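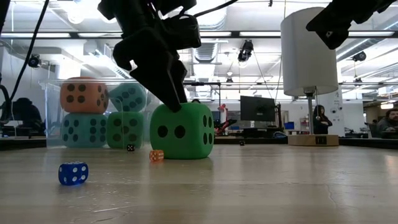

Spent the morning helping my neighbor's son apply for a stockroom job at Winlow. He'd tried twice on his own and given up both times. Writing down what we ran into in case anyone else is stuck on the same form.

First thing: the link at the bottom of the Winlow home page goes to head office jobs only. Store jobs are on a separate page. Go to the store finder, open your store, and scroll down to "Work at this store."

If your store shows no openings, widen the distance before you leave the page. It's set to 4 miles by default and it resets every time you go back.

You have to make an account before you can see the full listing. Use an email you check. The confirmation code went to his spam folder and it expires fast, so keep both tabs open.

The resume upload is where he quit before. It takes PDF and Word. His was a photo of a printed page, and the form just spun and gave no error. We retyped it in a blank document and it went through.

After the upload it fills in your work history for you. Check every line. It had him down as working at his high school.
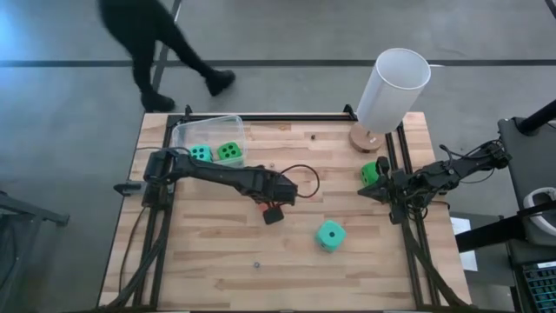 There's a box that says "Tell us why you want to work here." The limit is 400 characters, and that includes spaces. Write it somewhere else first and paste it in. The page times out while you type and doesn't save that box.

He wrote that he lives near the store, can lift, and can start at 5 a.m. I told him that was fine. A stockroom manager wants to know those things.

Availability grid: fill in every row. If you leave a row blank it counts as not available. Kavitha Palaniappan hires for a grocery store near me and she says the same is true of the system they use. She filters by early mornings before she reads anything else.

References: they ask for 2. A teacher or coach is allowed if you haven't worked before. Ask the person first and get the phone number they really pick up. He put down Freya Horrocks, who ran his summer program, and his old shift lead from Larkik.

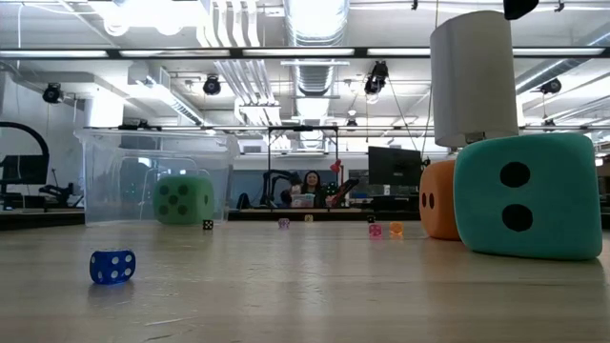

Next is a set of questions about how you'd handle things at work. You can't go back once you hit next. Read each one to the end, because some of them flip the scale and "strongly agree" moves to the other side.

When you submit, you get a reference number on the screen. It isn't in the email they send. Write it down or take a screenshot. The store will ask for it if you call.

Status will say "Received" for a while. A friend who applied in September said hers never changed from that, even after she'd had the interview.

He's doing the one for Zorden tonight. Same kind of form, but that one lets you save and come back.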